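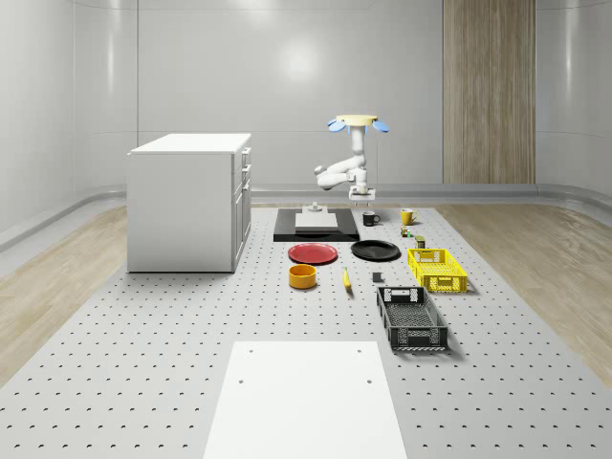 Plates, mugs, a bowl, a banana. Tidying-up practice in simulation, 2024-12-25

Yes, I'm posting about robots doing the washing-up today of all days. I've got a kitchen full of dirty plates and a strong personal interest in the subject!

So, can a machine clear a table yet? My view after a lot of evenings on the Cirkbridge project: bits of it, and the bits are getting really good. A plate lying flat is still horrible (try lifting one with two fingers and no fingernails). Mugs are kinder, they've got handles.

We ran 700 tries at mugs in July, all simulated, and I watched far more of them than I needed to. I love the ones where it goes in from a daft angle and still gets a grip.

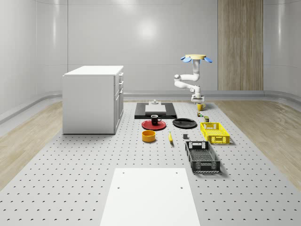 Iraís Hinojosa
Simulation engineer, Ristel

Black mug on the red plate in this one. Stacked things are where it gets interesting for me. Do you take the mug first, or carry both and hope? My mum carries both. I wouldn't let a robot try it in her house.

Someone asked about shop floors. Much closer, I'd say! Same crates, same shelf, same job all day. Beltrán at Flutport has been on at me for months about crate packing and he's right, it's the sensible place to start. Homes are just more fun. 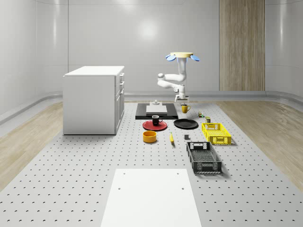

Would you buy one for your own kitchen now?
I'd wait. I'd want it to cope with wet glasses and a drawer that sticks before I gave it a go at mine.

More on the yellow mug tomorrow, I've got 43 clips to get through first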